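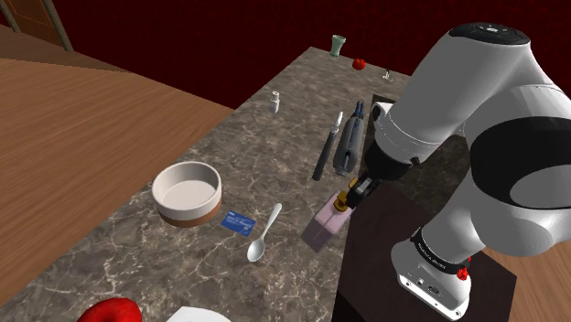

Briria Shed and Garage Alarm

Last updated: December

I've sold a lot of alarms from the shop in Breltport, and the Briria is the one I fitted to my own shed after somebody helped themselves to my hedge trimmer, a strimmer and (this still annoys me) a half-full can of petrol. They'd unscrewed the hasp from the outside with an ordinary screwdriver, put the screws in a neat little pile on the path and walked off down the alley. The dog slept through it. So did I, and my bedroom window looks straight out over the garden.

So I went looking for something loud, simple and cheap enough that I wouldn't feel silly spending more on the alarm than on what was in the shed. I tried a few of the ones we already had on the shelves and ended up with this one. It's been on my back wall ever since, and we've now sold 2,131 of them, which makes it our best seller by a long way if you leave out padlocks.

What it is

It's a battery alarm in one box, with a movement sensor on the front and a separate contact for the door. You screw the box to the wall inside, stick or screw the contact to the door and frame, and set it with a little keypad fob when you leave. Open the door without turning it off and you get a short warning beep, then the siren. There's no app, no account to set up and no monthly fee. It doesn't need your wi-fi, and that's a blessing at my house, where the signal gives up somewhere near the water butt.

The siren is rated at 100 decibels. If you've never stood in a shed with something like that going off next to your ear, please take my word for it and put your fingers in your ears before you test it! I didn't. It's a horrible noise in a small space and it's meant to be. From the house with the windows shut it's quieter, obviously, but it woke me up and it woke next door as well (sorry again about that).

What's in the box

The alarm unit with its wall bracket
The door contact, in two halves
2 keypad fobs
4 AA batteries for the main unit
Coin cells for the fobs, already fitted, with a plastic tab to pull out
Screws, wall plugs and sticky pads
Window sticker
Instruction leaflet

The leaflet is all right. It's been translated from something else and there's a bit where it calls the shed "the cabin", but the drawings are clear and you can follow those on their own. If you lose it, ring the shop and I'll post you a photocopy.

Fitting it

You'll want a cross-head screwdriver, a pencil and maybe a bradawl for starting the holes. I did mine before lunch with a cup of tea on the go. Pick a spot opposite the door if you can, up high, where a person coming in has to walk across the sensor. Don't put it facing a window that gets the afternoon sun, as that's where most of the false alarms come from.

The bracket goes up first and the unit clicks down on to it. On a thin shed wall check how long the screws are before you start, or you'll have the points poking out into the garden. I had to nip out for shorter ones. If your shed is the usual overlap sort, go into one of the upright posts and you'll be fine with what's supplied.

The door contact is the fiddly bit. The two halves need to sit close together when the door's shut, and sheds being sheds, my door and my frame hadn't lined up in years. I packed one half out with a scrap of wood and it's behaved itself ever since. The sticky pads are good on painted metal and plastic, so they're worth using on an up-and-over garage door, but I wouldn't trust them on rough timber. Use the screws.

Then pull the tabs on the fobs, put the batteries in and choose your code. Do change the code from the one it comes with. I know, I know, but people don't, and it's printed in the leaflet for everybody to read.

Living with it

Mine goes on last thing at night and whenever we're out. You press the lock button, it gives a chirp, and you've got time to shut the door and fiddle with the padlock before it's live. Coming back you get the same sort of grace period, long enough to tap your code in with a bag of compost under one arm, though only just if you've forgotten which pocket the fob's in.

You can use the door contact without the movement sensor. I'd suggest that if you've got a cat that likes the shed, or if you keep bikes hanging from the roof that swing about in a draught. There's a slider switch inside the battery cover for it. I had mine on full for the first summer and then a blackbird got in under the eaves and, well, that was an early start for the whole street. It's been on door-only since then and I've not had one false alarm.

Batteries last pretty well. I change mine when the clocks go back, whether they need it or not, same as the smoke alarms. There's a low battery chirp but you might not hear it from indoors, so a date in the diary is a better plan. Rechargeables do work but they don't like the cold, and I'd stick with ordinary alkaline ones over the winter.

It's for indoor use only. The case will put up with damp and spiders, but it wants to be inside the building and out of the rain.

What it won't do

It won't ring your phone and it won't ring the police. It makes a terrific racket and that's all it does. If your shed is at the bottom of a field with no one in earshot then I'd save your money, or at least have a chat with me first, as you'd be better off with something that sends you a text. The same goes for allotments, unless you've got plot neighbours who are there at all hours.

It won't hold the door shut either. I do go on about this at the counter, but an alarm works best on a shed that's already a bit of a pain to get into. Go out and look at your hasp. If you can see screw heads with the door closed, so can everybody else. Swap them for coach bolts with the nuts on the inside and you've already done better than I had. Have a look at the hinges while you're there, too. People spend good money on a padlock and then leave the hinges held on with rusty little screws a child could pull out.

I'd also write down the serial numbers of anything with a motor and take a few photos on your phone. When I reported my trimmer the first thing I was asked for was the serial number and I hadn't a clue. The receipt turned up months later in a kitchen drawer, naturally. And do have a read of your home insurance, as some policies want a particular kind of lock on an outbuilding and won't be interested in how loud your alarm was.

What goes with it

Most people who buy the Briria come back for a better lock, so I'll save you the trip. The Dreltulier closed-shackle padlock is the one on my own door. The shoulders come right up around the shackle so there's very little for bolt croppers to get hold of. It's heavy and a bit stiff when new, and a puff of graphite sorts that out. Please don't use cooking oil. Somebody did and brought it back to us on a Tuesday wrapped in kitchen roll, and I'm still finding greasy fingerprints on the till.

For the hasp I'd go for the Andrade, the long version, as it covers all its own fixings when it's shut. It comes with coach bolts. Check your door is flat where it'll sit, or put a backing plate behind it if the boards are thin.

If you've got bikes or a mower in there as well, a ground anchor is worth the bother, but you do need a concrete floor. On a timber floor you're only bolting it to the bit they'd rip up.

Things I get asked

Extra fobs are available and you can pair more to the same alarm. The pairing button is behind the battery cover and you hold it down until the light flashes. If you lose a fob, wipe the lot and pair again with the ones you've still got.

It's fine in a garage, single or double, though in a double I'd think about where the sensor goes so it isn't staring at the side of a van. Caravans I'm less keen on. The sensor gets confused when they heat up, so run it on the door contact only.

Metal sheds are all right too. The fob range is shorter through the walls, so you'll need to be stood at the door when you set it, and use the pads for the bracket if you don't fancy drilling.

If the siren goes off and you can't find your fob, take the unit down off the bracket and pull the batteries. It'll scream at you the whole time. Ear defenders by the back door, that's my tip!

Buying one

We keep them on the shelf in Breltport and post them out as well. Come in and have a look if you're local, there's one screwed to a board behind the counter and you can have a go at the keypad (I've taken the siren out of that one, for the sake of the café next door). If it isn't right for your shed, bring it back with the box and the bits and I'll swap it or refund you. I can't take back ones that have been painted. Yes, it's happened. It was sage green and it did look quite nice.

Related items

Dreltulier closed-shackle padlock
Andrade long hasp and staple with coach bolts
Spare keypad fob for Briria alarm
Spare door contact for Briria alarm
Bolt-down ground anchor
Property marking pen and stickers
Shed window security film
Graphite lock lubricant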